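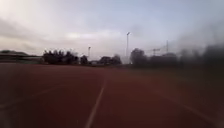 By our music columnist | Opinion | 16 January 2023

Pay the keyboard player

I've been singing in church choirs since I was small enough to need a box to stand on, and I want to talk about money. I know, I know. It's the one subject that makes a whole row of altos suddenly very interested in their handbags. But we've just come through another December of carol services, praise nights and big gospel concerts with smoke machines, and I've had the same conversation in so many car parks that I might as well have it here, in public, where more people can shout at me.

My view is simple enough. If a church charges for tickets, the band should be paid. All of them, including the ones who grew up in the church, and especially the keyboard player.

Let me tell you what set me off. The Lekota Gospel Choir did its Christmas concert at the Sivby Hall in Sirnemum, and it was wonderful. I'd go again tomorrow. There was a version of O Come, O Come, Emmanuel that started with nothing but a bass guitar and one tenor, and by the end of it the woman next to me (total stranger, lovely coat) had hold of my sleeve. Tickets were £13 on the door. I didn't mind paying it and neither did anyone else as far as I could tell, and the place was packed.

Then afterwards I got chatting to a couple of the musicians over the mince pies. The guest singer had been paid. The sound people had been paid, the hall had been paid, the lighting firm had been paid, and the firm that came in to film it for Trestis had been paid. The drummer had been given a card. The keyboard player, who'd written out every part for every instrument and sat through seven rehearsals, hadn't even had the card, though somebody did say one was on its way.

Now, I can hear the answer already, because I've given it myself. They do it for the Lord. It's an offering. You don't pay people to worship. And I do believe that, for Sunday morning! On Sunday morning I'm not paid to sing, the stewards aren't paid to stand at the door in the cold, and the person who does the flowers certainly isn't paid for the flowers. Everybody brings what they've got. It's one of the things I love most about church and I'd be sad to see it go.

But a concert with tickets is a different animal. Once you've put a price on the poster you've told the public that what happens on that stage is worth money, and then it seems a bit rich to tell the people on the stage that it's worth a card. You can't have it as an offering at one end and a sale at the other. Or you can, I suppose, and plenty do, but I don't think it's fair dealing and I don't think it's very Christian either.

What really bothers me is who ends up paid and who doesn't. It nearly always goes by how far away you live. The singer who comes down on the train gets a fee, a hotel and somebody to carry the garment bag. The singer who's been in the second row since she was nine gets asked if she could possibly bring the squash. I've known brilliant players who gave their own church fifteen years of Saturday nights and then moved to another city, and the very next year the same church was booking them back, at a proper rate, as a special guest. Same hands! Same person! They'd just had the good sense to leave.

And then people wonder why the good ones go. I've lost count of the sermons I've heard about young musicians drifting off into the world, playing weddings and hotel bars and pop sessions, as if they'd been lured away by glitter. Some of them were lured away by the rent. A wedding band will pay you on the night and give you a hot dinner. If the only place that won't pay you is the place that taught you, you do start to draw your own conclusions about what you mean to them.

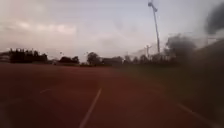 White lane lines on a red running track, under a grey sky.

I asked around a bit before writing this, in a very unscientific way, and one church was kind enough to talk me through the sums for a praise night it held last year. After the hall and the sound and the printing there was £2885 left over, which went into the general pot. There were eight in the band. I'm no mathematician, but you could have given each of them something decent and still had plenty left to mend whatever it is that always needs mending. When I said so, there was a pause, and then: "I don't think it came up." I believe that completely. I don't think anyone sat there rubbing their hands. It just didn't come up, and it didn't come up the year before, and the musicians weren't going to be the ones to raise it, were they? Imagine being the person who asks for money at choir practice. You'd never live it down.

That's why I think it has to come from the top. The pastor or the vicar or whoever has their name on the poster needs to say it out loud, before the first rehearsal, so that no one has to ask. Say what the fee is. If it's £60 a head and a lift home, say £60 a head and a lift home. If there really isn't a penny, then say that too, and say it early, and let people choose with their eyes open. I've done plenty of things for nothing quite happily when I knew from the start that it was for nothing. What sours it is finding out at the mince pie stage.

The filming is another thing and I'm still a bit cross about it. Trestis is a handy service and my auntie watches half her church on it now that her knees have gone. But a concert that goes up there doesn't go away. It sits there for people to rent, month after month, and the choir's on it and the band's on it, and most of them couldn't tell you what they signed or whether they signed anything. I'm in one of these films myself, third from the left, mouth open like a letterbox. I wasn't asked. I'd have said yes! I'd just have liked to be asked, and perhaps to have shut my mouth a little between verses.

People do push back on all this, and some of what they say is fair. Small churches don't have much. A lot of them are heating a very large cold building with a very small warm congregation, and a good concert at Christmas can be what gets them to Easter. I'm not daft, I've seen the buckets under the leaks. If a church of that sort puts on a night to fix its own roof, and tells everybody it's for the roof, then I'll sing my heart out for the roof and so will the drummer. That's an offering again and we're all in on it.

There's also the worry that once you pay some, you have to pay everyone, and then where does it stop? Do you pay the choir? All forty of us, including the basses who only come for the biscuits? I don't have a neat answer. My own feeling is that there's a difference between singing in a big choir, which is mostly a joy and a bit of a night out, and being the one person in the room without whom it all falls over. When the keyboard player has flu there isn't a concert. When I have flu there's slightly more room in the altos. But I can see that someone else would draw the line in a different place, and fine, draw it. I'd only ask that there's a line at all and that everybody's been shown it.

The one argument I can't be doing with is that money would spoil it, that a paid musician plays from the wallet and an unpaid one plays from the heart. I've stood next to both. I've heard a hired organist play the last verse of a funeral hymn so tenderly that grown men had to sit down, and I've heard a very sincere unpaid tambourine go straight through the quiet bit. We pay ministers, most of us, and we don't think they mean it any less when they pray. We pay the organist at weddings without blinking. It's only when it comes to the band, and mostly when the band is young, that we go all spiritual about it.

The Lekota lot are back at Sivby Hall for Easter, I'm told, and I'll be buying a ticket, because they're marvellous and because I want to hear that tenor again. I'm going to ask at the door whether the band's being paid this time. I'll ask nicely. If a few of you who are going would do the same, that might get it to come up.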